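Mellor Dry Food FAQ: Portions, Bowls and Storage

Last updated 03/11/2019

How much should one serving be?

Serving sizes on the bag are given by weight. Weigh the first few servings on a kitchen scale. After that, a cup can be used as a scoop if the fill line has been checked against the scale. Pellet density varies between recipes, so a line marked for one recipe is not valid for another.

Can I use any cup as a scoop?

Yes, if it is rigid and dry. The Skikik scoop holds 190 grams of the standard recipe when leveled. A household cup has no rated volume for dry food and must be checked by weight.

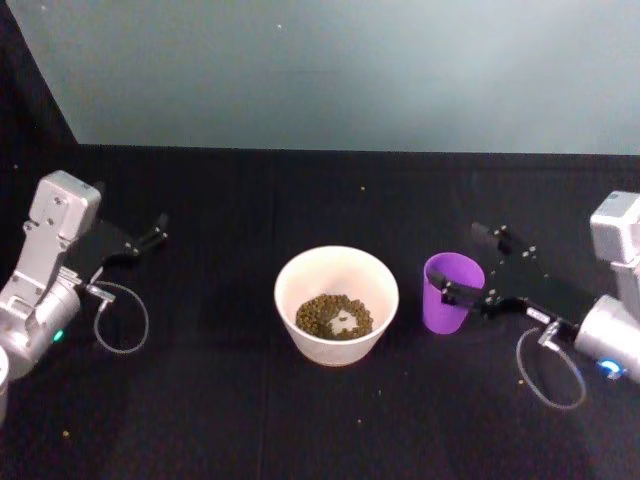 Does the type of bowl matter?

Pellets roll, and a bowl with raised sides holds them better than a flat dish. Depth should be low enough for the animal to reach the bottom. We recommend a light-colored interior. Small green-brown pellets show up clearly in a white bowl, and dust or broken pieces are easier to spot before the next serving. Wash the bowl daily and dry it fully before refilling.

Should I pour from the bag or from a cup?

From a cup. Pouring from an open bag gives uneven portions and lets humid air in each time. Plastic is fine for this purpose. Hold the cup low over the bowl and tip it slowly. Do not store the cup inside the bag.

How should an open bag be stored?

Fold the top down twice, clip it and keep it below 77°F. The Okmont bin fits 2 standard bags. Do not mix old and new food in the same bin. Empty it and wipe it out first.

The pellets are a different shade from my last bag. Is this a fault?

No. Color depends on the plant content of the batch. Lots milled after December are often darker. If the pellets smell sour or feel soft, stop using them and contact us with the lot number.

Where is the lot number?

On the back seam, below the barcode. Lots 323 and 1,416 were printed without a best-by date. Bistik handles replacements for both. Keep the empty bag until the claim is closed.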